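"Ein gelbes Regal macht gute Laune"

17. Januar 2022

Vivek Joshi redet schnell, wenn es um Regale geht. Er hat in der Goltuvwood, einer Werkstattgemeinschaft am Stadtrand, das Lager übernommen, als dort noch alles in Bananenkisten stand, und wer ihn heute danach fragt, bekommt erst einmal einen Kaffee und dann eine Führung. "Ich habe als Kind schon die Speisekammer meiner Tante umgeräumt", erzählt er. "Die fand das furchtbar. Ich fand es großartig!"

Insgesamt 2.395 Teile stehen in seiner Liste, verteilt auf zwei Räume. Formteile, Einlagen, Schachteln, Muster für Kunden, Muster von Kunden. Fast 700 davon, genau genommen 684, hat er seit Oktober neu einsortiert, die meisten abends. Ob das nicht ermüdend sei? Joshi lacht. "Man kommt in so einen Rhythmus. Kiste hoch, reinschauen, Teil raus, hinstellen, nächstes. Nach einer Stunde sieht man schon richtig was, und dann will ich gar nicht mehr nach Hause."

Seine wichtigste Entscheidung war die Farbe. Die alten Regale der Firma Lecomte waren dunkelgrau, die Teile schwarz, und wer etwas suchte, tastete mehr, als dass er schaute. Joshi setzte sich für Gelb ein - gegen einigen Widerstand. "Die Kollegen haben gefragt, ob wir jetzt eine Postfiliale werden. Aber auf Gelb siehst du ein schwarzes Teil von der Tür aus. Du siehst auch, wo eine Lücke ist, und das ist fast noch besser."

Die zweite Umstellung betraf die Kisten. Früher gab es tiefe Behälter der Marke Pollton, in denen die unteren Sachen verschwanden. Heute arbeitet er am liebsten mit flachen Wannen, die er direkt neben das Regal auf den Boden stellt. "Flach heißt, ich sehe alles auf einen Blick und muss nicht wühlen. Und wenn unten Kartons drinliegen, liegen die Formteile schön weit oben, da kommt man prima ran."

Beim Einräumen selbst ist er erstaunlich locker. Auf den Millimeter ausrichten? Macht er nicht. Jedes Teil soll für sich stehen und mit einem Griff zu fassen sein, mehr verlangt er von niemandem.

Schwarze Formteile in der Wanne und auf dem gelben Regal:

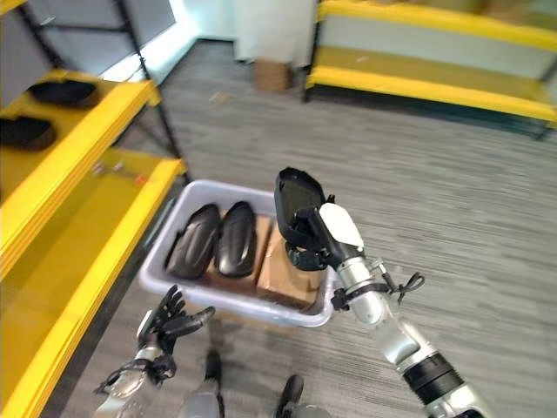
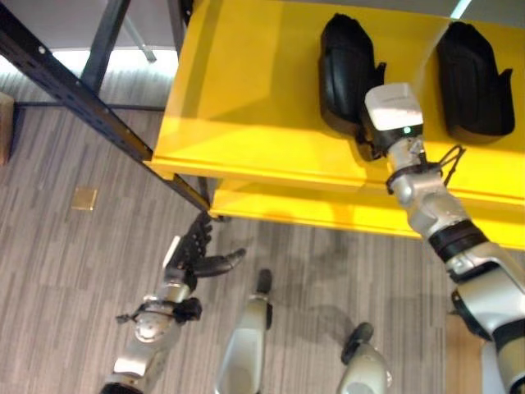

Am meisten freut sich Joshi über die Schaumteile in Schuhform, für die es im alten Lager nie einen vernünftigen Platz gab. "Die sind leicht, die sind sperrig, die kippen gern, und ich mag sie trotzdem!" In der grauen Wanne liegen zwei davon Seite an Seite auf braunen Kartons, so hat er es gern, dicht beieinander und die Spitzen in dieselbe Richtung. Oben auf dem Regalboden dagegen lässt er Luft: Zwischen den beiden schwarzen Teilen dort bleibt ein Stück Gelb frei. "Da passt die Hand dazwischen, und man reißt nicht gleich den Nachbarn mit um", sagt er. Als Nächstes ist der hintere Raum dran, zehn Regalmeter mit Mustern von Purkley, alle noch in den alten Kisten. Angefangen hat er schon, mit den Etiketten.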